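So December was the month I looked at my bank statements. I don't recommend it as a holiday activity! I was only trying to find out whether I'd been charged twice for a pair of boots (I had, and it took three phone calls to fix) and I ended up scrolling back and back with a highlighter in my hand, and the word that kept coming up was Dotetti. Dotetti, Dotetti, grocery store, Dotetti, gas, Dotetti.

Dotetti is the coffee place on the corner by my office. I love it. They have the big windows and the good radiator, and they play the kind of music you think you know and can't name. I had been going there every workday, and some weekends too when I was "running errands," and it came to roughly $800 for the part of the year I could stand to add up. That's without the muffins. The muffins are in a separate line in my heart and I am not adding those up.

I wasn't upset, exactly. More like when you see a video of yourself walking and think, oh, is that how I walk? I sat there at the dining table with the highlighter drying out and thought, okay, I make fine coffee. I own the stuff. Why am I standing in a line in my coat every morning?
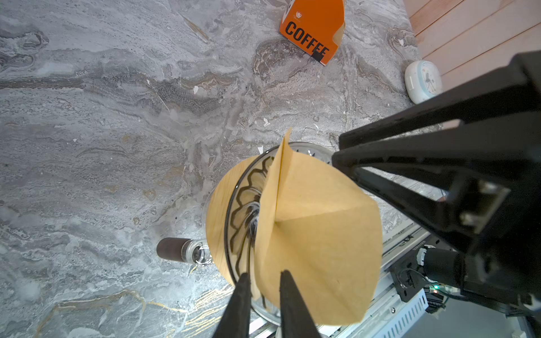
Filter and dripper, with the coffee box behind.

Anyway, this post is about mornings, and what I've been doing with mine for the past couple of months. A few of you asked after I mentioned it in the comments on the curtain post, and my cousin asked on the phone and then put me on speaker so her whole kitchen could hear the answer, so I figured I'd write it down.

First, the old morning. Alarm at 6:40. Snooze until whenever. Phone in the bed, which is the worst part, me lying there reading about a celebrity's kitchen remodel with one eye shut. Then a shower, then the search for the other shoe, then out the door with wet hair and nothing in my stomach, then the bus, then Dotetti, then my desk by 9 with a large coffee and a feeling like I'd already been through something. I did that for years. I used to tell people I wasn't a morning person, and I'd say it kind of proudly, too, like it was a blood type.

What I thought I would do was get up at five and stretch and write in a notebook. I read two books about it (library, at least!) and they both had a man on the cover with his arms crossed. I tried the five o'clock thing on a Tuesday. I was up, I was dressed, I stretched, I wrote "it is dark" in the notebook, and then I fell asleep sitting up on the couch and missed my bus. I haven't done it again.

So I went the other way and changed as little as I could. I kept the alarm at 6:40 and moved the phone to the hall. I bought a real alarm clock for it, a little square one from the Flundonetti outlet with a light that is far too bright, and I had to put a piece of tape over the light. It has a horrible beep. It works because it's horrible. The snooze button is on the back, and by the time I've found it I've knocked over my water and I'm awake.

That gave me something like half an hour I didn't know I had. And the first week I had no idea what to do with it! I wiped the counters. I rearranged the spice drawer. I stood at the window and watched the guy across the street scrape his windshield with what I'm pretty sure was a spatula. It felt like being at the airport too early.

Then I started making breakfast, and that's when it got good. I'm talking about real breakfast on a plate. Eggs mostly, or oatmeal with the frozen blueberries from Henriques, the ones in the big bag (they went up again, did you see?). Sometimes leftovers. I had cold lasagna one morning standing at the stove and I'd do it again. I'm not going to give you a recipe because you know how to make eggs, but I will say that toast is better if you butter it to the edges and I don't know why I spent so many years leaving a border.

And coffee, obviously. I do it slow now, one cup, the kettle and the paper filter and all that, and I've stopped looking up how to do it properly. There are people online with thermometers and scales who would faint if they saw me. I pour until it looks right. Some days it's a bit weak. I drink it sitting down out of the blue mug with the chip, and it's hot the whole way through, and that's something I never once got on the bus.

I told Eugeniusz about all this at work. Eugeniusz Piątek, for those who don't remember the canoe post, sits across from me and has been getting up early his whole life because he grew up on a farm. He listened very politely to me explaining that I had discovered breakfast. Then he asked what I did about the dishes. Well! That's a fair question, and the answer was that I'd been leaving them in the sink all day and coming home to egg cement. So now I do the dishes. It takes four minutes. I've timed it, I was so sure it would be twenty.

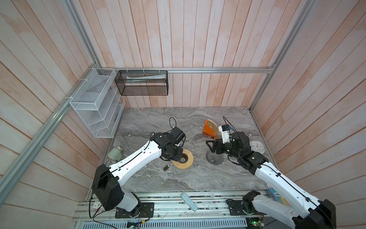

by Joanne Lambert | filed under Home, Mornings, Money (a little)

A couple of people wrote to ask whether I really saved anything, so let me do that part. Yes and no. I'm spending a lot less at Dotetti, but I have definitely bought nicer butter. I also bought a bread knife, and a second blue mug in case the first one goes. And I now care about jam, and caring about jam is not cheap. If I had to guess I'm ahead by about a nice dinner a month, and I've been spending it on a nice dinner a month, so the bank statement looks pretty much the same as it did. It's just a better list to read.

I still go to Dotetti, by the way. I go on Fridays after work and get the hot chocolate. The first time I came in after being gone so long, the girl at the register said she thought I'd moved to another city, and I was weirdly touched. I told her about the bank statement and she said please don't tell other customers to look at their bank statements. So if you live near me, ignore the beginning of this post.

The part I didn't see coming was the evenings. If I'm going to eat a decent breakfast there has to be something in the house to make it with, and so I've started looking in the fridge at night before bed, which sounds like such a nothing thing to do. But I'll see there are two eggs and half an onion and some of that sharp cheese, and I go to bed knowing what's for breakfast, and I fall asleep faster. I used to lie there going over emails. Now I lie there thinking about an omelet. I'm forty-six years old and this is where I've ended up and I have no complaints.

It hasn't all gone smoothly. I was up in Penar for a long weekend visiting my sister, and the whole thing fell apart in one morning. Her house is at 3571 feet (there's a sign at the end of her road, she's very proud of it) and it's dark and freezing and she has a dog that sleeps across your legs. I did not get up at 6:40. I did not get up at 8:40 either. She brought me toast in bed with the border left on and I ate it and said thank you and looked at my phone for an hour. It took me most of the next week to get back in the swing, and I was grumpy about it, and I snapped at the bus driver about the fare machine and had to apologize the next day.

I also went through a stretch of trying to improve things. I can't leave anything alone! I thought, well, if I have half an hour, I could learn Italian in it. So I had an app going while I did the eggs, and I burned the eggs, and I learned how to say "the boy has a newspaper." Then I tried a podcast, and then I tried ironing. Every time I put something in there it started to feel like the old mornings again, with me rushing to get to the end of it. So I took it all back out. I have the radio on low some days, and that's about as much as it can hold.

My mother, when I told her, said that she and my father had breakfast together every morning for their whole marriage and hardly said a word to each other, and that she misses it more than almost anything. I didn't know that. I remember them at that table, of course, Dad with the paper folded in quarters and her with the crossword, and me coming through at top speed looking for my gym bag. I always thought they were waiting for me to leave so the day could start. She said no, that was the day, that was the nice bit. I've been thinking about that while I wash up.

She also told me I should be warming the plates. I am not going to be warming the plates.

A little bit of housekeeping before I go. The curtain post has now been read 3021 times, and I can't explain it, they're just curtains. If you came here from that one, hello, and the answer to the question I keep getting is that I hemmed them with iron-on tape and it's holding fine except for the one side by the door. I'll do an update when I wash them. And to the person who asked what happened with the boots: I got the refund, and then the left one started leaking.

Next time I want to write about the upstairs closet, if I can get the door open far enough to see what's in there. In the meantime tell me what you have for breakfast, especially if it's something odd. I've got half a bag of those blueberries left and I'm getting a bit tired of oatmeal.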